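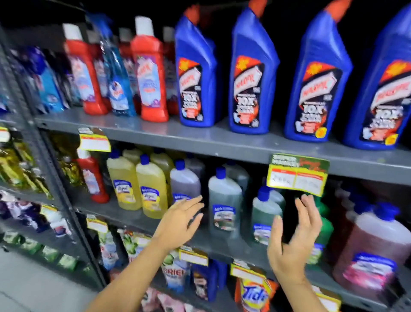

Studio Gear > Synths and Sound Modules > Pemik Bullus

Pemik Bullus desktop synth

We stock the Bullus because people keep asking for it, and it's a decent little synth. It is also sold with a lot of talk that doesn't hold up, so read this before you put it in your cart.

The maker says it gives you "endless" electro bass sounds. It gives you 39 presets, and 14 of those are the same saw bass with the filter in a different spot. You can save your own over any of them. The menu for doing that is slow and the screen is tiny, but it works, and once you've made a few patches you'll stop going back to the factory ones.

The sidechain pump effect is the best thing on it. Turn one knob and everything ducks in time with the kick, no routing needed. Pemik calls this "club mastering." It's a volume envelope. A free plugin will do the same job if you already work on a computer, so don't pay for the box on that alone. 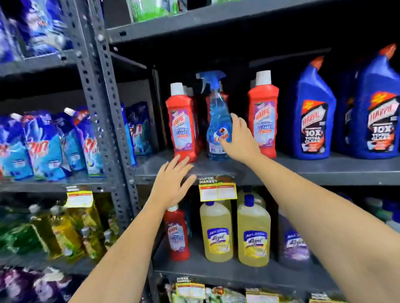 Sound quality is fine. The low end is solid and the filter gets nicely rude past the halfway mark. The reverb is thin and we'd leave it off. As for the "warm analog character" in the ads, the Bullus is digital from end to end. Pemik says so in the manual, on a page most buyers will never open.

What you get: the synth, a power supply, a short USB cable and a card with a code for the Hirnano sample pack. The pack has 2,621 sounds. That's a big number, and most of it is single drum hits you probably own already — the vocal chops are worth a look.

Keys are not included. It will run from any MIDI keyboard over USB or the 5-pin socket. We tried it with the Lindholm two-octave board and had no dropouts. Battery power is not an option, whatever you may have read on forums.

Price: $542. We think that's high for what it does. If you make tracks on a laptop and like it that way, save your money. If you want to get away from the screen and play with knobs, try one in the store first. The demo unit is out every day except Wednesday.

Filed under: Synths, Electro and House, Desktop Units

Related items
Lindholm two-octave MIDI keyboard
Hirnano drum pads
Pemik power supply (spare)
5-pin MIDI cable, short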